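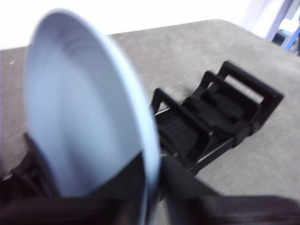
Cunberg wants the plates stood up to dry, and wants to know why I stopped doing it. The message came at lunch: stacking them flat on a tea towel leaves a ring under every foot, the ring goes grey by August, and the people who use the kitchen after us are the ones who have to look at it. Fair point. I replied that the old rack had gone rusty at the welds and that I would sort out a replacement before the end of the month.

Evening. Spent longer on plate racks than the subject deserves.

The requirement is simple enough. A plate on its edge has to drain at the rim and get air on both faces, so the gap between dividers matters more than their height. The black plastic rack has three U-shaped dividers on a ribbed base, and the slots run parallel. Pale plates with a deep curve are the awkward case. A flat plate goes in upright. A deep one leans, and the lean takes up part of the next slot.

Measured the everyday set. The deep dish is 200 mm across and the heaviest thing in it. The side plate is 168 mm and behaves itself in anything. I had assumed the wide dinner plates would be the problem, but they are nearly flat and sit well. Depth is the figure to look for, and the Ivitz catalogue doesn't print it. They give diameter and weight, and whether the glaze is matt or gloss. Item 1233 is listed as a 'dish', item 1234 as a 'bowl', and the drawings are the same outline at different scales.

Washed up at half past seven and kept notes. Deep dish in first, concave side towards the room. Left it and did the cutlery. Came back to find water still held in the foot ring, as it always is with that shape. Turned it a quarter and it ran out. The foot has a small notch on one side that I had put down to damage. If the notch is at the bottom the ring drains by itself; if it is anywhere else it does not. I have owned these for years.

The grooves in the base are another matter. They keep the rim off the surface, but fine grooves fill with limescale and there is no brush in the house narrow enough. Soaked it in vinegar, one part to four, for roughly 100 minutes (I forgot about it during the news). Came up reasonably well. Rinsed twice. The Clekora descaler under the sink would be quicker but the label says not for plastics, and I don't trust it near things we eat from.

Position is still unsettled. Left of the sink puts it in the way of the kettle. On the table it is out of the splash but any water has to be wiped up by hand. Tried it at an angle, so the slots face where I stand, and the plates go in with less reaching. Will leave it like that for the week and see whether the water marks are worse – they may well be, as the table is not quite level and slopes towards the window.

Wrote back to Cunberg at nine. Plates upright from now on, deep ones at the end with an empty slot beside them, tea towel retired. Asked whether the grey rings come off with bicarbonate.

Pappas shuts at noon tomorrow. Need a narrow brush, white vinegar and a new washer for the cold tap.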